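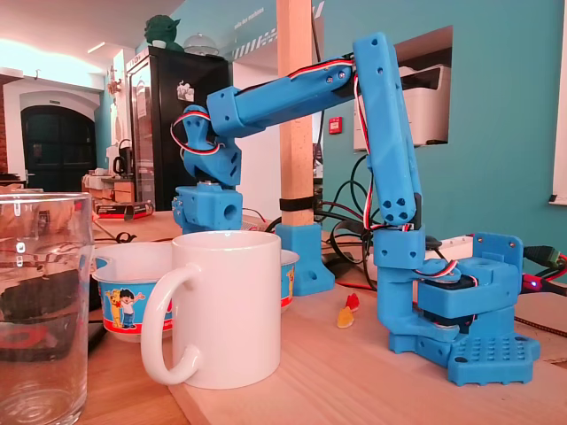

By Monique Courtois
Posted Oct 1, 2019 in Kitchen & Table

How to clear and wash the breakfast things in one go

Quick one today. Been asked for this a few times since the Bandwood kitchen post so I'm typing it up before work.

You have a mug, a glass, a bowl. Maybe more if the kids had friends over. The whole trick is the order. Get the order right and you only fill the sink one time.

What you need

A dish tub or a clean sink
Dish soap, the plain kind
Soft sponge, no green scratchy side
Bottle brush for tall glasses
Two towels, one flat on the counter and one for drying

Step 1. Empty everything first

Coffee dregs down the drain. Milk out of the bowl. Soggy cereal goes in the trash, or the compost if you keep one. Scrape with a rubber spatula, a fork will mark a printed bowl.

Do this at the table if the sink is far. One bowl collects all the slops. Less dripping on the floor.

Step 2. Carry in this order

Glass first, alone, one hand around the bottom third. Tall ones tip when you try to be clever and carry three things. Then mug and bowl together, mug by the handle, bowl flat on the other palm.

Don't put the mug inside the bowl. I know it fits. The foot of a mug is usually unglazed and rough and it will scratch the inside.

Step 3. Wash glass first

Hot water, small squirt of soap. Glass goes in while the water is clean. Brush inside, fingers round the rim, rinse, upside down on the towel. Prop one side on a folded corner so air gets under or you'll have a foggy ring.

If the glass is cold from the fridge let it sit a few minutes. Cold glass in hot water cracks. Lost a good one from my Leclerc set this way.

Step 4. Mug

A glossy white mug shows every coffee stain. Sponge first. If the brown line stays, half a teaspoon of baking soda, a few drops of water, rub with a finger. Rinse twice.

Get under the handle where it meets the cup, both ends. Everybody misses that spot.

Step 5. Bowl last

Bowls have the milk and the sugar so they go in last and dirty the water for no one.

Plain bowl, scrub how you like. Printed one, like the kids' white bowl with the blue band and the cartoon boy and his yellow bear sort of friend, go easy. Soft side of sponge only on the outside. Wipe along the band, not across it. No soaking overnight. Check the bottom too, some decals go all the way down and the trim at the foot is the first to wear.

Dishwasher? Look for the mark underneath. No mark, I do it by hand.

Step 6. Dry and put back

Glass gets the dry towel, a cotton one with no fuzz. Mug and bowl can air dry if you have room. I don't so they get toweled too.

Back on the shelf, glasses behind, mugs in front with handles all the same way, bowls stacked with a paper napkin between the printed ones.

Wiping the table

Wood table: damp cloth, wring it hard, wipe with the grain, then dry right away. Milk drips go sticky fast and a wet glass leaves a white ring if it sits. For rings I use a dab of the Ludano wax on a old sock and rub untill it fades. Test a corner first.

Next week, the cutlery drawer. If you're in Ekville and want the bottle brush I use, the hardware store has them by the register.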